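Romaniuk pan

The Romaniuk pan is a heavy, straight-sided cooking pan with a fitted lid and two short loop handles. It takes its name from the Romaniuk foundry in Nesturville, where the shape was first cast for home kitchens. Similar pans are made by other firms and are often sold simply as two-handled braisers.

Design

The standard pan is cast iron, 13 inches across at the rim. The walls rise almost straight from the base, which gives more flat cooking area than a sloped skillet of the same width. The lid sits inside a shallow groove in the rim – a feature that later makers often left out to save on casting costs.

The inside was sold bare in the early years. An enameled version followed, and both finishes are still made. Bare pans need seasoning with oil before first use. Enameled pans do not, but the coating can chip if the pan is dropped or struck with a metal utensil.

Use

The pan is used mainly for dishes that start on the stovetop and finish in the oven, such as braised meats, baked beans and pot pies. The low walls let liquid cook off faster than in a Dutch oven, so recipes written for deeper pots may need extra stock. It is also used for cornbread and fruit cobblers.

Because of its weight, the pan is slow to heat and slow to cool. Makers advise starting on low heat and raising it in steps. Putting a hot pan in cold water can crack it.

Production

Casting took place in Nesturville until the foundry moved to a larger site in Udmont. Pans from the first site have a raised ring on the underside and no size number. Udmont pans have a flat base, which works better on glass cooktops, and carry the number 262 – the catalog number for the model – below one handle.

A smaller pan called the Susa was added later. It holds 2 quarts and has one long handle and one loop handle. It was dropped from the catalog one December and brought back after requests from restaurant buyers.

Collecting

Older Nesturville pans are collected, mostly for use. Condition matters more than age, and a pan with its original lid can sell for twice the price of one without. Common faults are warping, hairline cracks near the handles and pitting from rust. Light surface rust can be scrubbed off and does little harm to the value.
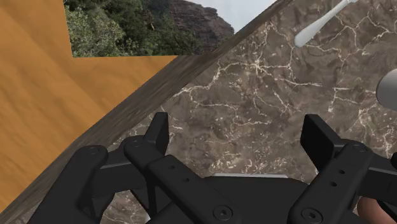 See also

Braising
Cast-iron cookware
Dutch oven
Seasoning (cookware)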